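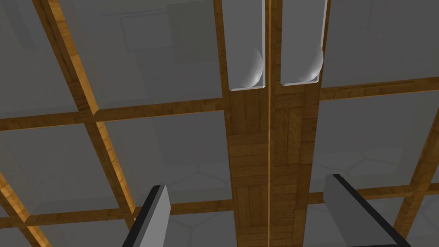

Guides > Doors & Partitions > Sliding Doors > Hanging and Adjusting

Section 4: Hanging the doors

By Trinidad Lumbao, October 2018
20 shares | 9 comments

I've hung more Kanlow kits than I care to admit, and this is the part I like best. Have the top track up and level before you start (that's Section 3).

1. Wipe out the track with a dry cloth. Sawdust in there will drive you nuts later.

2. Hang the back door first. Tip the top in, seat both rollers, then let the bottom swing gently over the floor guide.

CAUTION: Get a helper for this! Glazed doors are heavy, and I once tried it solo in my hallway on Flores and cracked a pane.

3. Hang the front door the same way, then slide the two past each other a few times. You want them to overlap by 82 mm when closed – a little more is fine, less and you'll see daylight. 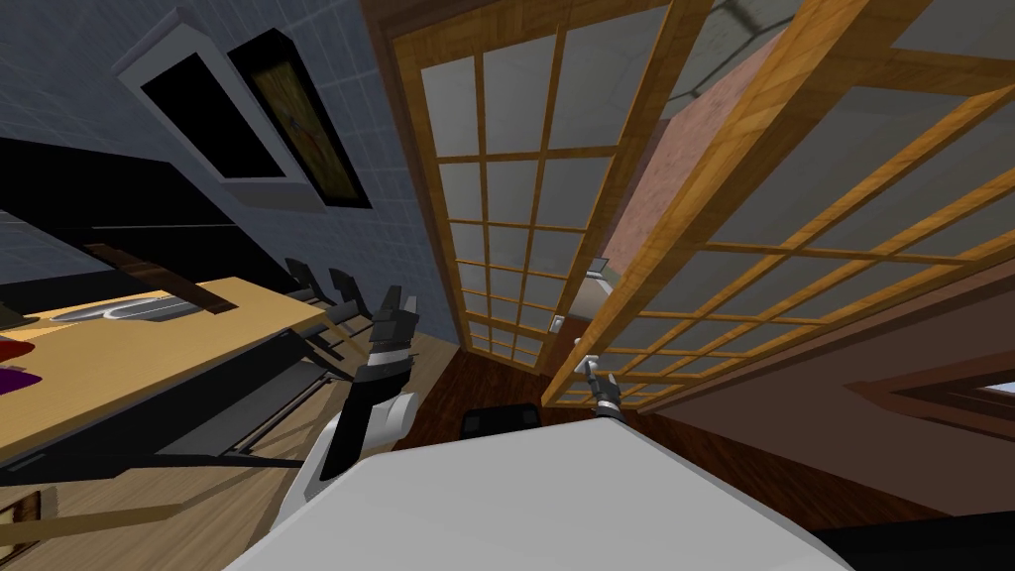
4. Set the height. Turn the roller screw clockwise to lift, a quarter turn at a time, and check that the stile sits at 90 degrees to the floor.

Note: Kenneth Tolentino wrote in to say his older Gullden rollers turn the other way. If yours came in the Proltlow box, part 209, they do too.

5. Fit the end stops, snug but not cranked down. I leave mine a bit loose for the first week while everything settles, then go back with the hex key.

If a door still rubs after that, go to Section 6.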